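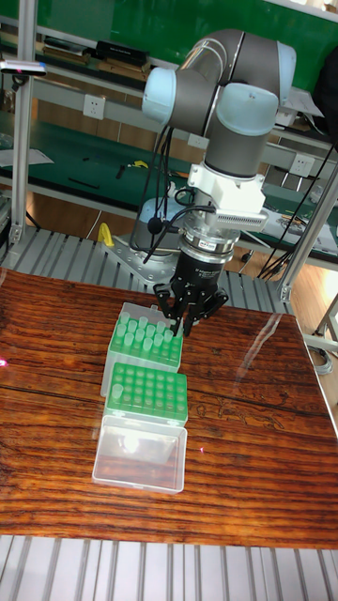 I bought two tube racks from Wurholm in April, the green sort with a grid of round holes, to sort out my seeds. For years they lived in paper packets in a biscuit tin and I never knew what I had. Tubes are better. They stand up, you can write on the caps, and the mice in our shed haven't worked out how to get into one.

The racks were £3 each. I wanted a lid for them as well but Wurholm don't make one, so each rack goes in a clear plastic box from Fairweather. The fit is good if you take the rack in straight. Go in at an angle and it jams at the corner.

My plan is early sowings in one rack and everything else in the other. So far the lettuce, leeks and most of the tomatoes are done. Beans are too big for the tubes and have gone back in the tin. Poppy seed gets everywhere, and I'd use a folded bit of paper as a funnel if you try it.

I did look at buying the tubes in bulk. Balenik sell a bag of 2000, and I can't see myself growing that much in one lifetime, so I split a smaller bag with my sister.

The old dining table is where I do all this, as the kitchen worktop is never clear for long. Dark wood is handy for it too, because pale seed shows up when you drop it. Carrots next, then the herbs, and I still need to find the pen that doesn't rub off.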